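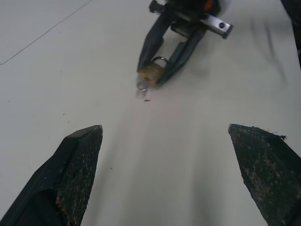 Step 1. Check the bedding before you buy anything

Every feed store will sell you a powder for smelly goat stalls. I've tried two and wouldn't pay for either again. Dig down with a fork first. If the bottom layer is soaked, no powder is going to help.

Step 2. Strip it to the floor

Move the goats out and take everything, corners included. Latrice Quintanilla swears by leaving an old base for warmth. Maybe in February. My does at Bainbridge slept fine without it.

Step 3. Let the floor dry

Prop the doors and give it a full day. Lime is optional, whatever the bag says – if you use it, keep it thin and cover it well. 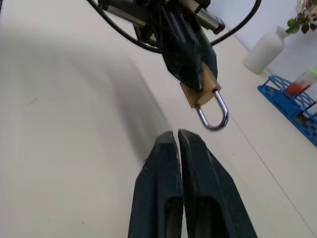

Grippers, close up.

Step 4. Put down straw

Start with 8 inches, fluffed by hand. Hesia, my oldest doe, will kick half of it against the wall by morning. Push it back.

Step 5. Top up, and keep notes

Add a thin layer when the top feels damp at your knee. Some people say every 5 days. I don't trust a schedule that ignores the weather, so write down your own dates for a season and see what you get.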